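The Shirt That Won't Lie Down

January 24, 2023

I own one garment that I can't fold, and I've owned it since October, when I bought it at the Bimard outlet for a price that should have warned me. It is yellow-green and charcoal and blue, with a bit of brown trim at the neck, as if four shirts had been in a minor accident and agreed to settle out of court. I like it a lot. I wear it once a week. The other six days it lives on the chair.

I should say that I fold things reasonably well. I came to it late, in my thirties, after a move in which I paid to transport a great many wrinkles across two states. T-shirts go in thirds and then thirds again. Towels I do the way my family did them, which my household regards as wrong. Jeans fold themselves, more or less. I once got through a whole basket during a single phone call with the Hunlow water office, and the basket was the more productive half of that hour.

Then there's the color-block thing.

What you need for a shirt like this is room. I had been trying to fold it on the end of the bed, where the comforter swallows one side while you work on the other, and then on the ironing board, which is the wrong shape for every item of clothing ever made, including the ones it was designed for. A big, hard, pale table is what the job wants. On white you can at least see where the shirt ends.

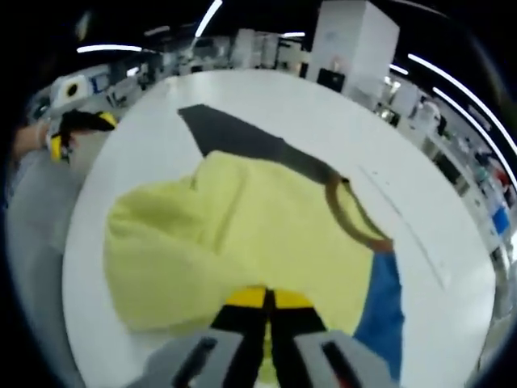
The first problem is finding the top. With a plain shirt you grab any two corners, give it a shake, and gravity tells you the rest. With panels, every seam looks like it might be an edge. I have more than once smoothed a piece out with great care, squared it up, stepped back to admire it, and realized I had been working on a sleeve. The trim helps. I've learned to go looking for the brown before I do anything else, the way you look for the corner pieces of a jigsaw.

The second problem is that the colors lie to you. Your eye wants to treat each block as a separate item, so you straighten the yellow-green part until it looks fine, and you straighten the dark part until it looks fine, and the two of them turn out to be facing different directions. A solid gray sweatshirt would never do this to a person. A solid gray sweatshirt has no opinions.

I went looking for advice, of course. There is a folding guide put out by Virnora, the closet organizer people, that runs to 126 pages. I read more of it than I care to say. It has a chapter on fitted sheets and a chapter on scarves, and two full pages on what it calls resting your hands. On shirts with contrasting panels it offers one sentence, which recommends patience. I could have come up with patience at home.

Next I tried the Morikawa method, which a reader sent me after the towel post (571 comments on that one, most of them about hand towels, and I stand by everything I said). The idea is that you pinch a corner and lift, and let the rest hang until the fabric shows you its own lines. It sounded like something you'd be told at a retreat. But I'll give it this much – lifting one corner is the fastest way I know to learn what you're dealing with. Pull up the blue and suddenly you know where the charcoal was hiding.

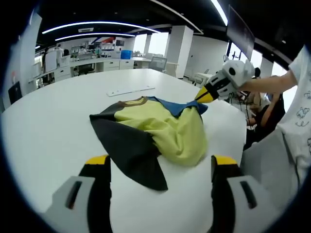 Blue corner up, charcoal point down, and the yellow-green bunched off to one side as usual.

After the lift you set it down again, and this is where I lose most of my rounds. Down it comes in a new heap, slightly different from the old heap. You get perhaps a second of clarity while it's in the air and then it's laundry again. The trick, as far as I have one, is to lower it slowly with the edge touching first, then draw it toward you across the table so that the drag takes out the worst of the creases. The drag matters. I used to pat, and patting does nothing except make you feel involved.

It also goes better with a second pair of hands. I resisted this for years on the grounds that a grown adult should be able to put away a shirt alone, but one person holding the near edge while another deals with the far side cuts the argument in half. It does introduce a new argument, about which of you is pulling. You both are. Stop pulling.

My rule now is to get one color flat and refuse to discuss the others. Start with the palest, because the wrinkles show least and you need the encouragement. Spread it as wide as it will go. It won't be square. Mine generally comes out some sort of trapezoid, and I've made my peace with trapezoids. The dark part can stay folded over on itself until you're ready for it, and tucking the end of the pale part against it keeps both from wandering.

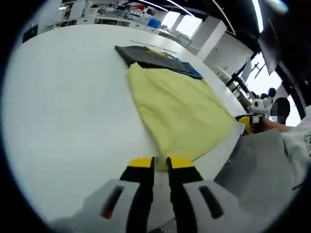

Yellow mostly flat. Charcoal pending.

From there I fold the dark over the light, bring the sides in, and turn the whole business face down so that I don't have to look at the lumpy part. It goes in the drawer on top, never underneath anything, where it slowly unfolds itself overnight like a bad alibi.

I'm told 80 percent of folding is just not caring about the last bit. I got that from a woman behind me in line at the dry cleaner, so take it for what it's worth, but her shirts looked terrific.

Next week, the duffel bag, and why I think the side pocket is a con. If anyone has a way of folding a hood that doesn't leave it looking like it's been told some upsetting news, the comments are open. Hand towel people, you've had your turn.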